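Another founders circle, another spreadsheet

Kiros Weldu rang in May to tell me about Undimis. He'd joined as a "Cornerstone Partner", and for $902 I could be one too. That buys a carton of skin serum, a starter login and a share of some pool that gets paid out once the company reaches a target. I asked what the target was. He said he'd check.

I read the compensation plan myself, twice. You need two active legs and $200 in monthly orders to stay qualified. The 20 per cent bonus comes out of your recruits' first packages, and I couldn't find a line anywhere about selling serum to somebody who just wants serum. 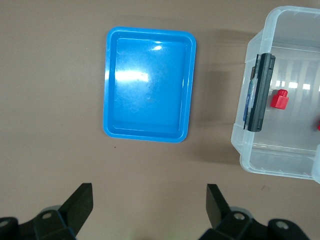
What I asked him

Who buys this at full price? How many partners earned back their fee? Can I return unopened stock? He sent me a video with a lot of drone footage in it.

I went through the same thing with Gerkia years ago, when the favourite word was "legacy". My money's staying put. If Kiros gets a written refund policy out of them I'll post it, colour brochure and all.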